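Leave the Toys on the Table

My mother cleared the table before every meal and again after it. Whatever was on it went into a drawer or up the stairs, and if it was mine I was told to take it. I did the same with my own two children for years. I have stopped, and I want to argue that other people should stop as well, or at least do less of it.

The rule in most houses is that toys belong in a toy place. There is a bin, or a shelf, or a room if you have one to spare. The rest of the house is for grown people, and anything small and brightly colored that strays into it gets carried back at the end of the day. I have read plenty of advice on how to make this work. Labels on the bins. A basket at the foot of the stairs. Ten minutes of pickup before bath. I tried all of it, and the result was that I spent the ten minutes picking up while my children lay on the rug.

Last April I added up what we had spent on storage since my son was born. I still had most of the receipts because we had moved and I never throw out the folder. It came to 1,411 dollars, and that leaves out a Hsieh cabinet that was a gift. For that money we had bought cubes, drawers, a rolling cart and a bench with a lid that pinches. My son was eight. He played with perhaps a dozen things, and none of them lived in the cart.

Where he played with them was the table. It is a solid table, bought secondhand in Carkutby, and it is the best flat surface we own. It gets the light. It is at the right height for an adult to sit at and for a child to kneel up to on a chair. There is always somebody near it. A child who wants to play near other people is going to end up there no matter how nice the shelf in the bedroom is.

My neighbor Yuk-lan Leung has raised four children and never had a playroom. When I complained to her about the table, she asked me what I needed it for between two and five in the afternoon. I didn't need it for anything. I wanted it to look clear in case someone came to the door. I thought about that for a long time afterward, mostly about who I thought was coming.
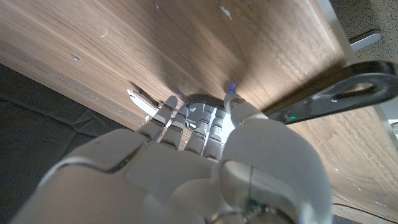

A small white toy airplane on a wooden surface.

A toy airplane takes up less of a table than a laptop does. It takes up less than the mail. We have all agreed that mail can sit on a table for a week, along with keys, a phone charger and a bag somebody means to return to a store, and none of that bothers us the way one airplane does. I think we see the mail as work and the airplane as mess. I would sooner look at the airplane. Good wood with a toy on it looks to me like a house with people in it.

There is a practical case too. A game that has to be packed up every night is a short game. When my daughter was six she ran an airport on our table for most of a winter. The runway was a strip of masking tape, which came up fine afterward with a little cooking oil. Planes came in from places she made up, and one she didn't, because her grandfather was in the hospital in Sokavent and there was a daily flight to it. If I had swept it into a bin each evening she would have started over each morning, and I doubt she would have bothered by the third day. We ate at one end. When we had company we slid the airport down onto a tray, ate, and slid it back.

I know the objections. My friend Elīna Juška, who disagrees with me on this more or less completely, says that children have to learn to put things away, and that they learn it by doing it every day whether they like it or not. She is right that they have to learn it. But my children did learn to clear the tray off before dinner when asked, and they were quicker at it than they ever were with the bins. Putting away one thing you are in the middle of using is a job a child can understand. Putting away everything, every night, into the correct cube, is a job I don't like either.

She also says that it ruins the table. It does mark it. Ours has a dent from a metal truck and a row of small scratches at the end where the hangars were. I was upset about the dent for a day. Then I got out the Himitz wax my sister swears by and it helped the scratches and did nothing for the dent, and I have stopped noticing it. A table that cost us 169 dollars can take some dents. If yours cost a great deal more, put a cloth down.

The objection I take most seriously is about space. Not everyone has a table with an end to spare. If you have one small table and five people, then yes, the airport has to go somewhere at six o'clock. Even so I would say use a tray and keep it close, on top of the fridge or under the couch, and bring it back out when the plates are done. The thing to avoid is sending it upstairs, into the dark, under forty other things.

I am not saying let it all go. Floors should be clear because people walk on them, and I have stepped on enough plastic to feel strongly about stairs. Food and paint don't mix. Anything that hasn't been touched in a few weeks can go in a box, and when the box is full somebody else's kid can have it. We gave away the rolling cart in the same trip.

My daughter is older now and the airport is gone. What turns up on the table these days is homework, a half-finished bracelet, her brother's cards. Once in a while one of the old planes comes down with the rest - I don't know who brings it - and I wipe around it.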